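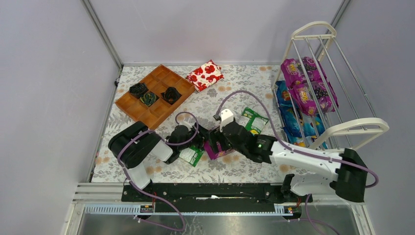

Opening: why I started rolling my socks

Good evening, everyone, and thank you for coming out to Flultwood hall. (Wait for the chairs to settle, the back rows always take a moment.) I promised a talk on small drawers and small homes, and I'm going to begin with socks — bear with me, we'll get to the kitchen before the tea urn does!

When I moved into the flat on Charbonneau Terrace I had two drawers for all my clothes, and for the first winter I simply pushed things in and leaned on them. A divided wooden tray changed my mornings, and I do mean that. Roll each thing up, give it a square of its own, and leave a few squares free for whatever comes out of the wash.

Second part: the kitchen drawer

(Pass round the Skeltel catalogue, page with the corner turned down.) Ask who has a drawer that won't shut. Let them laugh, let them tell their stories, there's plenty of time. Then go on to string, candles and the batteries that may or may not be flat.

Tea at half past eight. Remind them the August meeting is in the small room upstairs.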